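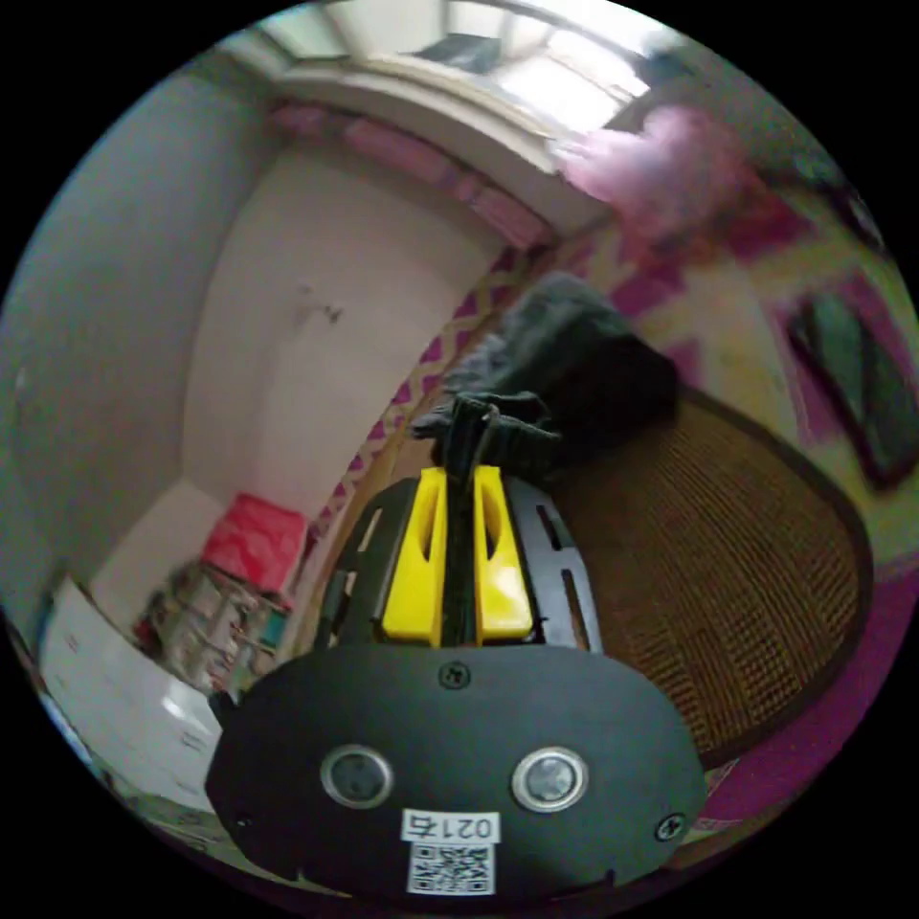

*The Gindel hand-held gripper, yellow fingers upright, with black fabric just past them.*

I have used the Gindel gripper for one month now, mostly for cloth work: shirts, trousers, bed covers. Fedir Skoryk asked me to write my opinion before he orders more of them, so I put it on this page for everybody.

First, the setting up. The box from Welar contains the body, two fingers, a small bag of screws and a paper of 13 steps. Steps one to six are clear. Step seven tells you to fit the frame before the fingers, and I advise you to do the opposite, for with the frame closed my screwdriver did not reach the inner screw. I lost a whole evening on this. Tighten the plate screws by hand at first, then a quarter turn more. The plastic does not forgive much.

After that comes the alignment. You close the fingers slowly and look if the tips meet. Mine did not meet, the left one was forward by the thickness of a coin. Loosen, push, tighten, try again. Yaryna Demchenko does this with a strip of paper between the tips, and I have taken her method.
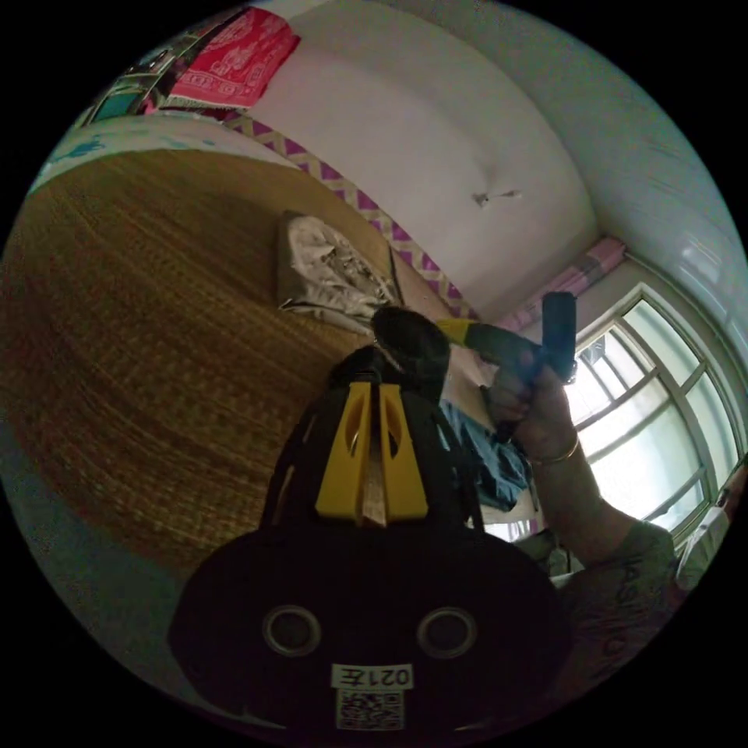

The maker says to clean the slide every 2000 closings. For cloth this is too late in my opinion. Lint goes inside from the front, and the movement becomes heavy long before you hear anything. I open it each Sunday and brush it dry, without oil. Oil makes a paste with the lint and then you must wash everything.

One repair until now. The return spring became weak and the fingers stayed half closed. A new spring costs 40 crowns at Schwaiger and the change is easy if you hold the other end down with a thumb. Please wear glasses for it.

What I like: the weight, the simple fingers, spare parts that one can really buy. What I like less: the paper with the steps, and a label which reads upside down when I hold the tool to work.

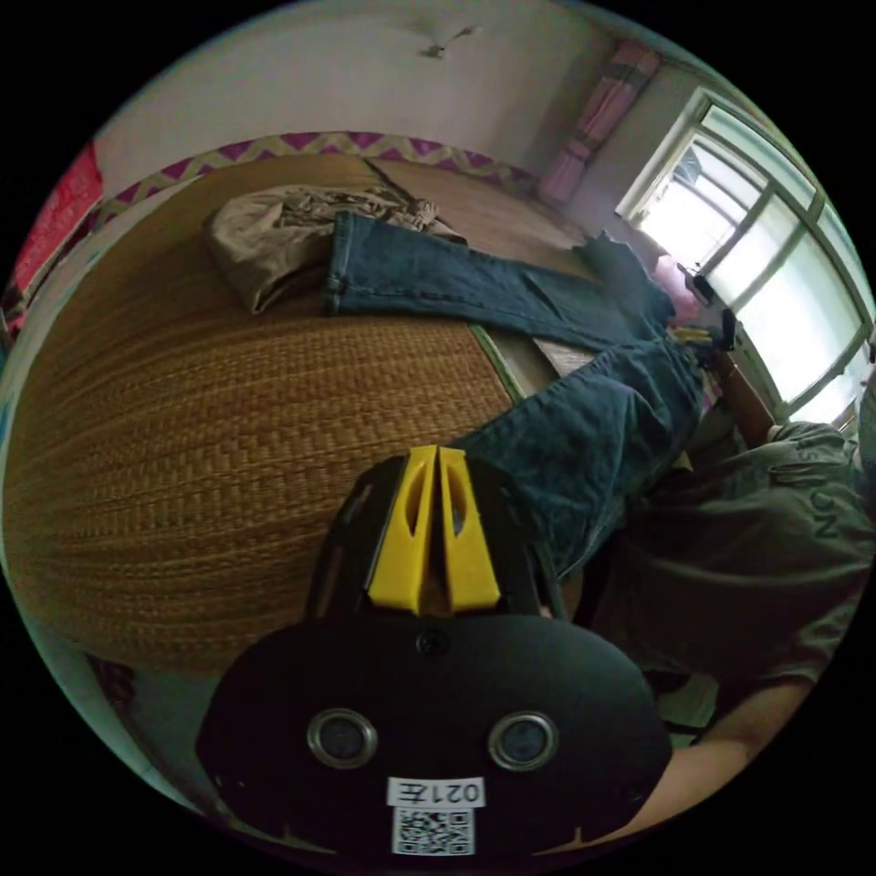 **Fondden, August**

I add a few lines after more use. The new spring is still good. Thick cloth needs a slower hand than I wrote to Fedir at the beginning, and the tips should be checked again after the first 50 closings, when the screws have settled. Radymyr Marchuk had the same experience with his.

I would buy it again, four stars from five. The fifth star is waiting for a better step seven.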